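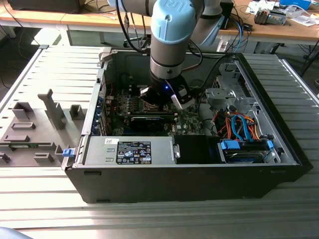
# About Lotum

We are a small company in Sirnby that helps repair shops, recyclers and college workshops take old desktop computers to pieces with a robot arm. We've been doing it long enough now to have strong opinions about screws, clips and the many ways a graphics card can be held in place, and if you ring us up you should probably put the kettle on first, because we do like to talk about it.

## How we got here

Lotum began as a refurbishing business. We bought office computers by the pallet, tested what was inside them, sold on what still worked and sent the rest for metal. It was decent work but hard on the wrists, and by the end of a long Monday none of us wanted to look at another power supply. One of us had worked with robot arms in a packing plant and kept saying that a good half of what we did at the bench could be done by one. We said it couldn't, mostly to be left in peace, and then we spent a winter trying.

The first attempts were slow and a bit comical. The arm would reach for a memory stick and come back with nothing, or take hold so firmly that we had to go in and persuade it to let go. But the day it lifted out a graphics card cleanly and set it down in the tray without a scratch, we all stopped what we were doing to watch it do another one. We've since moved out of refurbishing altogether, and the arms are what we do.

## What we offer

Our main product is the Kwok kit, named after the street where we had our first unit. It's meant for people who already own a robot arm, or are about to buy one, and who want it doing useful work inside a computer case without writing all the software themselves. In the box you get:

- a set of gripper fingers, in several widths
- our software, with ready-made routines for cards, memory, drives and power supplies
- a printed handbook (we still like paper at the bench)
- two days of our time, at your place or ours

The kit knows 136 models of desktop tower at present, and we add more whenever a customer sends us one it hasn't met. Please do send them! Postage is on us, and we're always pleased to see something odd.

For those who would sooner not own any of this, there is Drurnska, our contract service. You send us your machines, we strip them and sort the parts, and you get back a list of everything that came out along with the parts you asked to keep. The smallest batch we take is 8 machines and the largest so far was 289, from a college that was clearing out its computer rooms before the new term. Altogether we've put roughly 2,000 towers through the service, and we still keep a person beside every arm while it's running.

## What it's good at, and what it isn't

We'd like you to buy from us with your eyes open, so a few words on this. The kit is very good with full-sized towers laid on their side with the panel off. There is room to get in, the parts are a sensible size and most makers put things in fairly predictable places. It is happy with drives on plastic rails and with cards that sit in a proper slot.

Cables are another matter. An arm sees a nest of wires and has no idea which one to pull first, so in most workshops a person unplugs them before the arm starts, and that's how we do it ourselves. Very small cases are a struggle too, and we don't do laptops at all -- we tried for most of a summer and would rather not talk about it. If your pile is mainly laptops, tell us and we'll suggest who else to ask.

## Coming to see us

The workshop is open to visitors most weekdays, and you're welcome to bring a machine or two of your own to try. Mornings are best, as that's when the bench is at its busiest and there is most to see. We hold a longer open day each October, with all the arms running and a fair amount of cake, and schools are especially welcome at that one -- just let us know how many of you there'll be so that we can find enough safety glasses.

Parking is in the yard behind the building. Ring the bell twice, as the first ring tends to get lost in the noise.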